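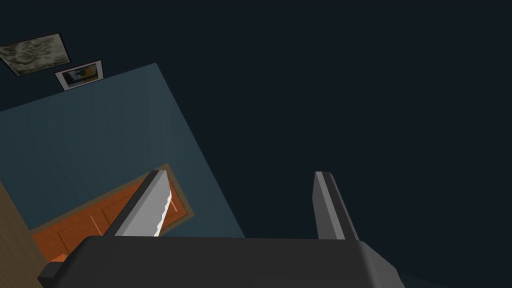 I gave up my car in December. It was a fourteen-year-old hatchback with a bad wheel bearing, and the quote to fix it was more than I could have sold it for. I figured I would go one winter without it and then decide. I'm now well past the winter and still haven't bought another one, so I thought I would write down how it has gone.

First, where I live matters a lot. Stullham is not a big town. There is one bus line that runs past the end of my street, the number 9, and it comes every half hour until early evening and then once an hour. The grocery store is a mile and a half away. My job is on the far side of the river, which takes 14 minutes by car and a lot longer any other way. If I lived ten miles farther out I wouldn't have tried this.

The commute was the part I worried about most and it settled down fast. I take the bus in the morning and walk home when the weather is decent. The bus takes 40 minutes with the stop at the transfer station. I read on it. I had not finished a book in a long time and I have finished several since. The walk home is close to an hour and I was sore for the first couple of weeks, mostly in the shins. Better shoes fixed that. The ones I had were fine for standing around in and not much else.

Groceries took more figuring out. When I drove, I shopped once every week or two and filled the trunk. Carrying that much on foot is not possible, and I learned it the hard way with a gallon of milk, a sack of potatoes and a plastic bag that split on the bridge. Now I go twice a week with a backpack and buy less each time. Heavy things go at the bottom against my back. Cat litter I have delivered, and I don't feel bad about it.

I did buy a folding cart and I don't use it much. It's good on smooth sidewalk. Most of my route is not smooth sidewalk, and there's a stretch by the old feed store with no sidewalk at all, so the cart sits in the hall closet.

The money is better than I expected but not as dramatic as some people make it sound. Insurance, gas and the usual repairs came to $255 a month when I averaged out the last year I had the car. The bus pass takes a good bite out of that. I also spend on rides when I have to be somewhere late, and on deliveries I used to skip. I am still ahead every month. I put the difference in a savings account and so far have not touched it except for the shoes and a decent raincoat.

What I miss is going places on short notice. My friend Kohei lives up past Birkudeck, and getting there used to be an easy drive after supper. There is no bus. I have rented a car to go up there for the weekend and it works fine, but it has to be planned, and neither of us is a planner. I've seen him less. I'd put that down as the real cost, more than the time or the wet socks.

The other hard thing was the vet. My cat needed a tooth out, and a nervous cat in a carrier on a bus is not fair to the cat or the other riders. Hằng Kiều next door drove us both ways and would not take gas money. I fixed her back gate latch instead, which had been sticking since the fall.

I've been asked a few times if I would get a bike. Maybe. The bridge is narrow and people take it fast, and I don't like the idea of being on it after dark. If the county ever finishes the path along the river — they have been talking about it for nearly 9 years — I'd think about it seriously.

A few things I would do before selling the car if I were starting over. Ride the bus route a couple of times on a normal workday, in both directions. Walk to the store and back with the bags full. Find out what the evening schedule looks like, and check it again for holidays, when ours stops running at six. I did none of this and had some cold waits at the transfer station that I could have avoided.

The plan for now is to go through one more winter. The raincoat is holding up but I need warmer gloves, and I want to find a pair I can turn pages in.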